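Plastic sheeting (household)

Plastic sheeting is the thin, flexible film sold on rolls or folded into packets and used around the house for covering, wrapping and lining things. I've been writing the household materials pages for the Virkdale home encyclopedia for a while now, and this is the entry I get the most mail about, so I've let it run a little longer than the others.

Names

People call it poly, drop cloth, dust sheet, painter's plastic or just "the plastic." My neighbor Divya Reddy calls all of it visqueen, which is a brand name that wandered off and became a word. In our pages I stick with sheeting for anything flat and bag for anything closed on three sides.

Types

Most household sheeting is polyethylene. The low-density kind is soft and quiet and has a bit of stretch. The high-density kind is thinner, crisper and very noisy (you'll know it the second you unfold it!). Thickness in the US is given in mils, and a mil is a thousandth of an inch. Really light painter's film runs under one mil, and the stuff people put down in a crawl space is usually six or more.

Color is mostly a matter of clear, milky or black. Milky film lets daylight through but blurs whatever is behind it – handy over a window in October, less so if you're trying to remember which chair you wrapped.

Uses

Covering furniture during painting is the big one. After that come mattress covers for moving day, lining shelves in a damp garage, and keeping sawdust out of the next room. I once wrapped an entire bookcase for a move to Dekham, 42 miles in the back of a pickup, and the sheet came off in good enough shape to use again.

Folding and storage

Loose film takes up a silly amount of room, and it slides off everything. Séverine Leclerc wrote to me from Ferna with the method I use now: spread the sheet on a table, bring the long sides to the middle, press the air out with your forearm, then roll from one end. Small clear bags can be flattened and rolled up inside the big sheet.

A big milky sheet will billow up in broad soft folds, and a clear bag crumples into much tighter wrinkles that catch the light in bright white spots. 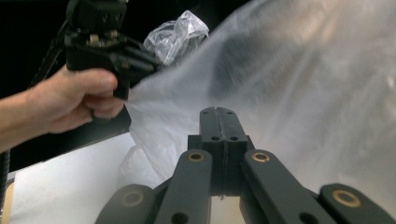

Safety

Keep sheeting and bags away from babies, small children and pets, always. It's slippery underfoot too, so I tape the edges down on stairs or use canvas there instead. Film also melts and burns, and it has no business near a stove or a space heater.

See also

Drop cloths; Packing paper; Storage bags; Weatherstripping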